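PRESS RELEASE - for immediate use

Skesalard opens workshop doors, two-armed robot takes on flat-pack furniture

Visitors welcome again in March

Skesalard held its open day on 30th July, with 144 people through the workshop in small groups. Main draw was the assembly bench. Two arms, one table with a black cloth over it, and a piece of white furniture to be put together while people watched and asked questions.

Groups of 15 at a time, 40 minutes each. Tea after. No glass screen, just a line on the floor and a member of the Eshun team standing by it.

The Eshun project has been running at Skesalard for 2 years and looks at household jobs which need both hands. Furniture is a hard one. Parts are smooth, they all look alike, and holding one still while working on another is where most attempts go wrong. 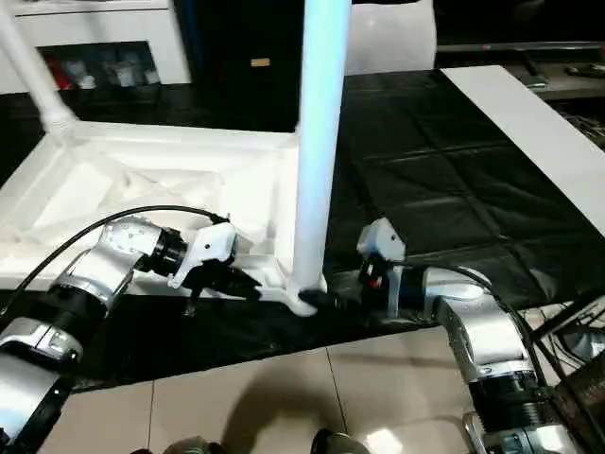
Both arms at the assembly bench, Skesalard open day.

Packaging gets its own slot in the programme. Earlier demos skipped it, parts were laid out clean before anyone came in. Visitors kept asking who had done the unwrapping, so this year film and bags stay on the bench. Thin plastic slides, folds over itself and shines under the lamps, all of which makes it awkward to judge where the edge is. The team say its still the slowest part of the day.

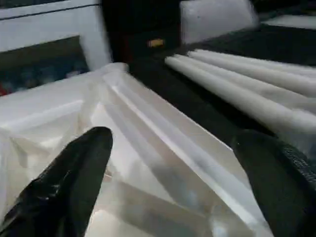 Ewurabena Quartey said she would far sooner watch a machine struggle with a bag than see a polished film of one getting everything right, and asked that next year's groups be given longer at the bench. She also wanted to know what a home version might cost. No price has been set and none is planned at this stage.

Short talks ran next door from Unis, on safe distances between people and moving arms, and from Tosell, who spoke about gripper fingers and how quickly the pads wear. Slides from both on request.

Questions from the floor were mostly about strength. How hard can it squeeze, would it crack a leg, does it know when to stop. The team talked through how grip is set for differnt parts and why the arms move slowly close to a joint.
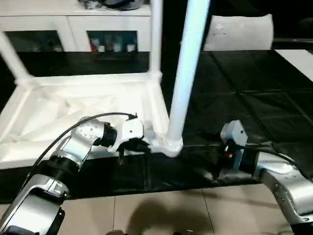 Grippers either side of a corner of the white frame.

Schools and colleges can book now for the March sessions. Same format, same bench, groups of up to 15. Under-16s need an adult with them. Step-free access from the car park, please say when booking if a seat is needed as there are only a few by the bench.

Close-up views from the wrist cameras will be on show again too, these proved popular with people standing at the back.

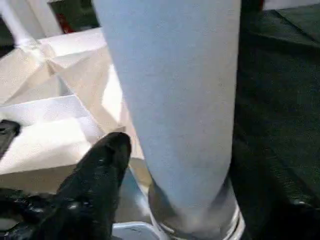
Wrist camera view, gripper finger in close.

Press places are limited, contact the Skesalard press desk to book one. Pictures free to use with credit to Skesalard.

ENDS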